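The Zendow kit is a robot arm that schools can borrow. It stays for 3 weeks and comes with 20 lesson cards.

An arm like this is a bit like yours. It has joints that bend, and a gripper at the end that works like a finger and thumb. A computer tells each joint how far to turn.

The first game in the kit is a shape sorter. You may have played with one when you were little.

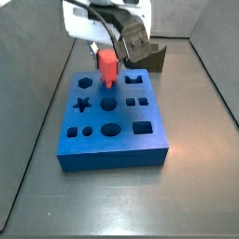 The arm holds a red block over the blue foam sorter.

Fitting a shape into a hole is hard for a robot. If the block is tilted a little, it can catch on the edge. Then the arm has to lift it and try again.

Try it yourself: close your eyes and put the lid back on a marker. What did your fingers feel for?

Written by Poppy Cheetham
Last updated: May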